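Wiping down a pale gray surface so it stays that way

I love a light gray surface and I will defend it to anyone, but boy does it show everything. One crumb and your eye goes right to it! After a winter of scrubbing mine the wrong way (all of February, basically) I've settled on a routine that takes me 2 minutes in the morning and a bit longer at night.

First I go over it dry. I used to skip this and just push wet crumbs around. An old T-shirt cut into squares works fine - I got a big pile out of one of my husband's. Then a damp cloth, wrung out hard, with a drop of dish soap in it. Go side to side in long strokes and finish with a clean dry square so you don't get streaks.

Before I put the cloth away I bend down and check it at an angle. Soft shadows make a clean patch look dingy, and I've scrubbed at a shadow more than once. A real speck or a short little smudge stays put when you move your head.
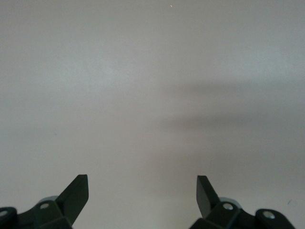 Mal-soon Seol wrote in to say she does the damp wipe first and the dry one after, and that a pencil eraser takes off small dark marks if you go gently. I tried the eraser on a scuff and I'm sold, though I still do my dry pass first.

For anything stubborn I make a paste of baking soda and water, leave it on for a few minutes and wipe it off with a soft cloth. Test it in a corner first, please - and keep the green scrubby pads for your pots.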